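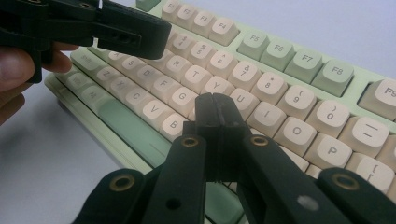
I have typed for a living for most of my adult life and until this spring I had never paid more than the price of a takeaway for a keyboard. The one that came with my old work computer lasted years, and when the letters wore off I carried on without them. What changed my mind was the noise it had started making, a sort of dry squeak on the space bar. So I bought a mechanical one in May, a mint-green case with cream keys, and the F5 to F8 group in green to break up the row. The tops of the keys are tall and rounded, and that took me longer to get used to than anything else. I kept catching the edge of the T when I wanted the Y.

It cost 114 pounds from Hayashi, a small shop in Clovonden that sells keyboards and not much else. You can try them before you buy, so I went over on the train from Grodthorpe and spent most of an afternoon there. Taner Dönmez was behind the counter and let me type out the same paragraph on everything he had plugged in. I had gone in wanting something quiet. I came out with something in the middle, which my wife says is loud.

A few things I have learned from living with it.

The height matters. My wrists ached for the first fortnight. I tried a folded tea towel along the front, then lowered the desk a bit, and the desk was what did it.

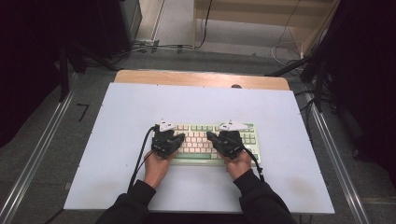
The desk surface matters too. On bare wood every key had a bit of a ring to it. I put a felt mat down and the sound went duller, and I stopped noticing it after a day or two. A mouse mat cut in half would probably do the same job.

Crumbs show up on cream keys far more than they did on black ones. I go over it with a soft paintbrush on Fridays and do a proper clean every couple of months. For that I pull the keycaps off, leave them in a bowl of warm water with a drop of washing-up liquid for 20 minutes, and dry them overnight on a towel. Take a photo of the layout first. I didn't, and had the minus and the plus the wrong way round for 3 days.

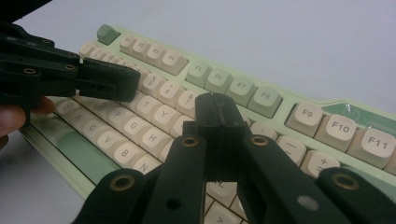 Typing speed is the same as it was. I know people say they get faster, and I did time myself before and after, but there was nothing in it. I do make fewer mistakes on the number row, which I use a lot for invoices, and my fingers find the function keys more easily now because of the gaps between the groups.

The squeaky one went in the box for the recycling centre at Drutville. I still have its cable somewhere.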